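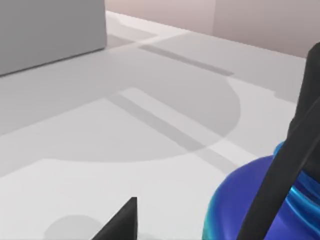 Ashraf Berrada wanted to know after last week's class why we bother with the median when everybody already understands the average. Fair question, and I gave him a rushed answer on my way out the door, so let me try again.

Home | Syllabus | Notes | Problem Sets | Contact

Week 5: Middles

Take the rent figures from the Hegazy handout. Most of the apartments sit pretty close together, and the median comes out at $1,872 a month. Then there's that one penthouse (you all laughed at it, I heard you!) and it drags the mean all the way up to $3,874. Both numbers are correct. If I were hunting for a place to live, though, I know which one I'd want my landlord quoting me.

To get the median you line the values up from smallest to largest and take the one in the middle. With 49 values it's the 25th, because there are 24 on each side. With an even number of values, add the middle two and divide by 2. Please sort first! I graded a whole stack in March where people grabbed the middle number off the unsorted list, and it hurt me.

Đạt Tiêu asked if the mean is ever the better pick. Sure it is. Say you need the total rent for the building: mean times number of apartments gets you there, and the median won't help you at all.

For next time, read the Grulura chapter up to the box plots and do the odd problems. Skip number 7, it has a typo in the table and I haven't fixed it yet. Quiz is on Tuesday, April 17, 2018, calculators are fine, phones stay in your bag.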